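Section 3. Washing, drying and putting away

This section covers everything that comes back to the Priremley Toy Library, from the return crate to the shelf. Read Section 2 (Booking in) first. The steps below were last revised on 28th August, after the Tarar cabinet was fitted.

The catalogue stands at 1,256 items. Each one has a wash code on its card, and the code decides where it goes.

W: goes in the washing machine
S: sink wash by hand
D: wipe down only, no soaking

If a card has no code, put the item on the Query shelf. Do not guess.

3.1 Soft toys (code W)

1. Check the card for a note about glass eyes, squeakers, magnets or batteries. Anything with a battery is code D, even if it looks like a soft toy.
2. Feel along the seams. Put open seams in the mending tray.
3. Brush off hair and crumbs over the bin.
4. Place each toy in its own mesh bag and close the zip fully.
5. Load the drum to half full. Choose the cool programme and the slow spin.
6. Use the liquid in the white bottle, one capful. Do not add softener.
7. Take the bags out as soon as the programme ends.

Note: embroidered faces and labels should be turned inwards in the mesh bag. Plush with a long pile may need a second brushing once dry.
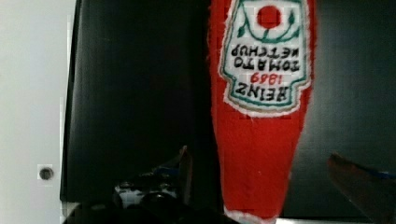
Evaristo Aguirre left a comment under the last version of this page: the slow spin leaves thick toys damp in the middle, and he would give them a second spin before they go in the cabinet. We have tried this and it works on anything with firm stuffing. It flattens bean-filled toys, so leave those out.

Caution: do not tumble dry. The heat mats the pile and can loosen glued parts.

3.2 Plastic toys and play food (code S)

1. Fill the left-hand sink with warm water and one squirt of washing-up liquid. Fill the right-hand sink with clean water.
2. Sort the set against its card before it gets wet. Write any missing piece on the card in pencil.
3. Wash larger pieces first, small pieces last.
4. Use the soft bottle brush for holes and spouts. The stiff brush scratches and is kept for the crates.
5. Rinse in the right-hand sink. Change the water when it turns cloudy.
6. Shake out hollow pieces and stand them open side down on the rack.

Colanders, cups and plates from the kitchen sets are stored by set and not by type. Look for the set letter on the card and keep the pieces together from the sink onwards. Small play fruit is easily left behind inside a cup.

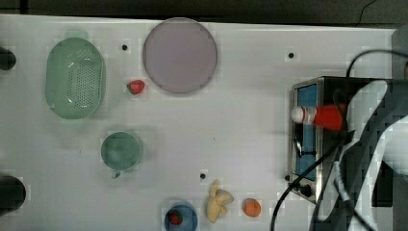

7. Leave the rack to drain before moving anything to the cabinet. A piece that drips will trip the cabinet's moisture sensor and stop the cycle.

Note: play food with a hole in it can hold water for days. Squeeze it over the sink until nothing comes out. If the water that comes out is dark, the piece is finished. Put it in the bin and amend the card.

3.3 Using the Tarar drying cabinet

1. Switch on at the wall, then at the panel. The green light shows when the cabinet is ready.
2. Slide the shelves in with the lip facing you.
3. Spread the pieces out so that air can pass between them. Keep soft toys on the bottom two shelves.
4. Close the door until it clicks and select LOW.
5. Leave the cabinet closed until the fan stops by itself.

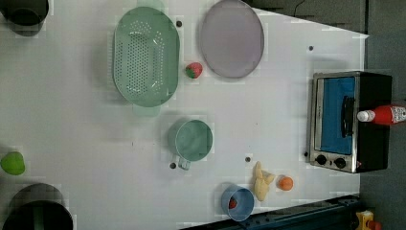 6. Empty the drip tray into the sink and dry it with a cloth.
7. Wipe the door seal.

Caution: never use HIGH for toys. It is there for tea towels and mop heads.

If the fan runs but the cabinet stays cold, the filter is probably full of fluff. Switch off at the wall, pull the filter out by its tab, clean it with the vacuum nozzle and refit it. If it is still cold after that, ring Mernach on the number inside the door. Our service visit is due each November, and they will come sooner for a fault.

3.4 Checking and packing

1. Work at a clear, well-lit table with the set card in front of you.
2. Lay the pieces out and tick each one off. Turn plates and lids over and look for cracks at the rim.

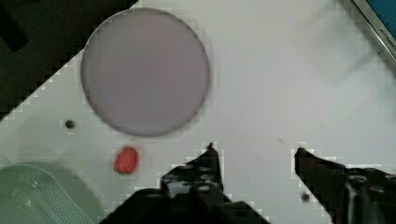 3. Run a finger around every edge. A sharp edge means the piece is withdrawn.
4. Pack heavy pieces first, in the Wukell box with the matching letter.
5. Put the card in the lid pocket, facing out.
6. Initial the card and scan the box back in.

Boxes that are incomplete can still be lent if no more than three pieces are missing and the card says so. Anything worse goes on the Query shelf with a note.

For jigsaws and board games, go to Section 4.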